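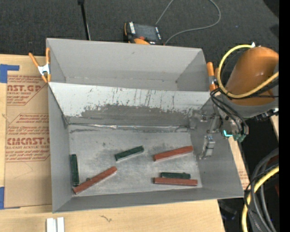

Prevel opens its workshop in August to anyone wondering where their robot housekeeper has got to

FOR IMMEDIATE RELEASE

I get asked the same thing at every family lunch. When is one of these machines going to do my washing up? I'm Haris Halilović, I run the handling team at Prevel, and I've been told I can write this release myself as long as I answer the question. So: not yet, and I wouldn't clear a space in the kitchen.

What we can do is pick blocks out of a bin. I know how that sounds! Green ones and reddish-brown ones, different lengths, lying at whatever angle they fancy. A block out in the open is a pleasant morning's work. A block tucked up against the wall of the bin, or lying snugly alongside its neighbour, is where my team earns its biscuits, as there's hardly any room to get a finger down the side. You or I would nudge it out with a thumb and think nothing of it. Teaching an arm to nudge has taken us most of the year.

We've just finished our longest run so far, 500 picks on a program we call Stenik. It got 319 of them first time, with no help from any of us. I was delighted, and then I told my sister, who packs orders in a warehouse, and she asked whether she could keep her job if she dropped that many. Fair point. Most of the misses were blocks near the walls and corners, and a few were the arm closing on thin air with great confidence.

Now think about a cutlery drawer. Or a sock! Socks change shape when you look at them. A block stays a block, and the bin stays where we clamped it, and we still have plenty to be getting on with. I'd put simple shop-floor jobs well ahead of anything at home: sorting offcuts, loading a tray, feeding parts to a person who does the fiddly bit. Our partners at Braltix want to try the tray loading first and we'll start on that with them this autumn (they've been very patient about the dates).

As for chores, I think we'll see machines that do one narrow thing in a tidy room before we see one that copes with my daughter's bedroom. People who tell you otherwise are welcome to come and have a go at our bin.

You're welcome too, by the way. We're holding an open evening at the Cuadros building in August, with doors at 1730 and the arm running until we get hungry. There's space for 20 visitors at a time, so please book. Bring awkward objects if you like, small enough to fit in a coat pocket and nothing you'd be sad to see dropped. Children are fine with an adult. Parking is round the back, and the side gate sticks, so give it a shove.

Press who'd like a longer look at the Stenik results, misses included, can ask for me by name at the Prevel front desk.

ENDS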